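Proltside Tableware Hire: Frequently Asked Questions

What do I get in a standard crate?

Eighteen bowls in dark green, so dark that one customer a season rings to complain we've sent black. Take one to a window before you call. Side plates and serving pieces are hired separately.

Do you deliver?

Yes, anywhere in Proltside and as far out as Berchtold. Delivery is free on orders over $300. Below that you're welcome to collect from the Inari Street door, and please bring a car with an empty boot. We have watched people try it with a pram.

Do I have to wash them?

Scrape and rinse, please. We do the proper wash here. Dried porridge is a substance with remarkable engineering properties and we charge a $5 cleaning fee per bowl for it.

Will the colour suit my table?

The green sits best on pale timber. On dark stain it tends to vanish, and your guests will be feeling about for their soup. White linen is fine if you trust your guests.
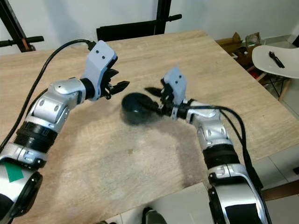
Dark green bowl over a light woodgrain tabletop.

Can I stack them?

Upright, rim up, with a felt between each. Felts come in the crate and we'd love to see them again — they seem to go wherever teaspoons go.

What if I break one?

Tell us. Chips and cracks are charged at replacement cost, and the odd casualty is expected. Gluing it and hoping is not a strategy, although the workmanship has improved since March.

What's the biggest order you can fill?

We hold 720 bowls, counting the Jomari range, a slightly wider shape with the same temperament. Large orders need a deposit, and the colour may vary a little between the two.

Prices and fees last updated Jul 11, 2023.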